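How to Wash a Wool Sweater by Hand

Most wool sweaters can be washed at home in a sink or a tub. Plan on a free morning, and do it when you have a flat spot where the sweater can stay for a day or two.

Check the care label first. If it says dry clean only, stop there. Empty the pockets, close any buttons, and turn the sweater inside out. Lay it on a sheet of paper and trace the outline in pencil so you can shape it later.

Fill the sink with cool water and stir in a small amount of wool wash. A sweater of 300 grams needs about a teaspoon. Push it under and press gently until it is soaked through. Leave it for 15 minutes. Don't rub or twist it.
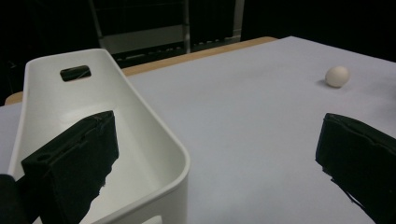 Do I have to rinse it?

That depends on the soap. Some wool washes are made to stay in the fabric, and the bottle will say so. With anything else, change the water until it stays clear, and keep each rinse as cool as the first bath.

Lift the sweater out with both hands under it, since wet wool stretches under its own weight. Press out what water you can, then lay it on a bath towel. Roll the two up together and lean on the roll. Use a second towel if the first one gets soaked.

Unroll the sweater onto a dry towel and pat it out to match your pencil outline. Keep it away from heaters and direct sun. Turn it over when the top feels dry. Thick cuffs and collars take longest.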